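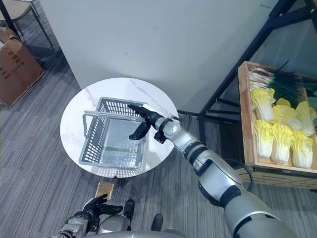
The Empty Basket

How a small grocer decides where the shopping starts

By Andor Veres

A hand basket weighs little and costs little, and most grocers order them by the stack without reading the specification. The people who fit out produce shops for a living take longer over it. A basket sets the pace of a visit, the height at which a shopper pauses, and to a fair degree what gets bought first.

Ilulance, a shop-fitting firm that works mainly with independent grocers, keeps a folder of basket drawings going back several model changes. The current pattern is gray plastic with perforated sides and a slotted floor. Perforation cuts weight and lets grit from root vegetables fall through. It also lets water fall through, a drawback on a hard floor beside a misted display.

The handle matters more than the body. A folding handle that lies flat against the rim leaves the opening clear, so a cabbage can be lowered in from above without being turned on its side. Fixed handles are stronger but divide the opening in half. For a shop that sells long or bulky vegetables, the folding type is the usual choice, and the hinge is the part that wears out.

Height comes next. A basket on the floor has to be reached for at every item. Ilulance places a small round table beside the produce rack, wide enough to take one basket with a little top left over. Round tops have no corners to catch a coat or a hip in a narrow aisle. A white marble-patterned surface shows soil quickly, and the firm counts that as an advantage – staff wipe what they can see.

Crates for the heavy vegetables sit on a black metal frame with angled legs. Light wood is preferred for the crates because pale leaves read well against it. Napa cabbages go in rows with the ruffled tops all facing the same way. The arrangement is partly cosmetic and partly practical: the bases take the handling better than the leaves do. Green onions go across the upper part of the crate in a bundle, where the long leaves can lie straight.

Weight limits this plan. A crate of napa is heavy, and a frame that stands firm when full can shift when it is half sold. Brokero, a two-branch grocer that adopted the layout, restocks from the top of the crate down and moves the remaining heads toward the middle in the afternoon.

The firm's order sheet for October lists 400 baskets and 58 tables. Replacement handles are a separate line and ship in bags of two, one pair of hinge pins to each handle. Pins from the older baskets are slightly thicker and will not seat in the new rim, so shops running both patterns are advised to store the spares apart.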